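Setting Up a Soldering Corner That Stays Set Up
by Shiuli Gazi

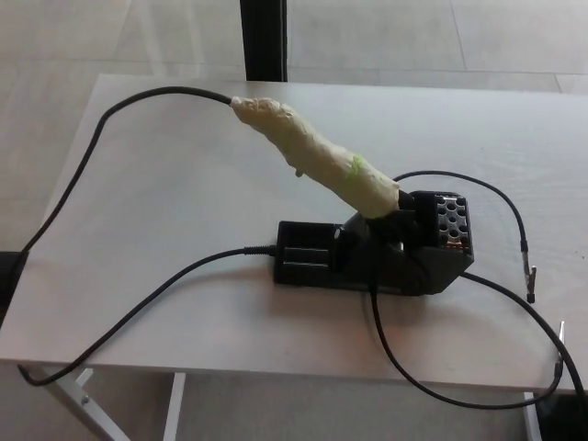 I put off having a proper soldering spot for years because I figured I needed a bench and shelves and the whole deal. Nope! A plain table is plenty, and mine takes me 20 minutes to get ready, most of which is moving my mail.

Start with the stand. Put it down first and build everything else around it, with the holder on the side of the hand you use. Mine has a little tray at the other end, and I try (try!) to keep it clear of solder crumbs.

Next, the cords. Run the iron's cord away from where your arms will be and let it go over the edge of the table on the far side from your work. Leave enough slack that you can reach your board without the stand scooting along behind you. If a cord crosses your lap, start over. I'm serious, I've caught one with my sleeve.

Then the grip. I like a fat handle, so I wrap mine in tape, layer over layer, and I don't care one bit how lumpy it gets. Do this with the iron unplugged and stone cold, and stop the tape well short of the metal. Masking tape is okay for a quick fix, but check it now and then and peel it off if it starts to brown.

Clip leads go on the right for me. Lay the clips down where they can't touch each other before you plug anything in.

Now tin the tip. I set mine to 340 Celsius for leaded solder, wait for it to heat up, wipe it, and feed on just enough solder to make it shiny. Crack a window, put your glasses on, and grab a scrap board for your first few joints. My first ones looked like chewed gum, so don't toss the scrap until you've filled it up.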